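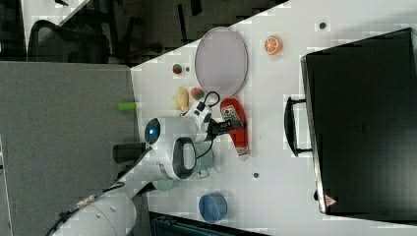

Fellthorpe released version 3 of Urnine, its planning software for robot arms, on July 27, 2022, and says the update lets a single arm sort and plate household items from a plain spoken request. The figures are less exciting than the announcement. In its own tests, the company logged 3,806 attempts at picking up an object and putting it somewhere else, and 2,629 of them were counted as successes. All of them took place on tabletops like this one, with toy fruit, a blue bowl and a lavender plate with nothing on it, which is a kinder test than most kitchens would offer. The fruit does not bruise, and the sorting task needs no judgement about what is ripe.

Urnine takes camera views of the table, works out what is there and where, then plans a path for the arm and its gripper. Earlier versions did this once, at the start of a job. The new one is meant to plan again each time the arm lets go of something, so that a knocked cup or a rolled strawberry no longer ends the run. Fellthorpe calls this "continuous understanding". Most people in the trade would call it replanning, and it has been around for a long time.

Siamak Daneshvar, who leads the software team, defended the numbers. "We published the failures along with everything else," he said. "Most of them are grasp failures. The plan was fine and the fingers closed in the wrong place."

That may be so, but the report does not split the failures by cause, and a customer with an item on the floor is unlikely to care which part of the program put it there. Nor does it say how often a member of staff stepped in to reset the arm. 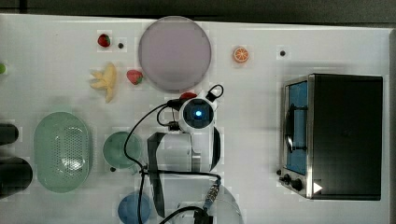
Elli Hämäläinen, an engineer at the integrator Kinnunen, has had an early copy of the software at the firm's Pestwood workshop. She said the replanning step worked as promised but added a pause after every move, and that the perception module sometimes gave two similar objects the same label.

"If it thinks there is one strawberry, it tidies one strawberry and says it has finished," she said. "The log looks perfect. You only find out by looking at the table."

Kinnunen plans 400 runs of its own with objects that Fellthorpe has not seen, and expects to publish the results in October. Fellthorpe has agreed to supply the software for the trial but has not said whether it will release its raw logs. Daneshvar said the request was "being looked at". Prices for the new version have not been announced.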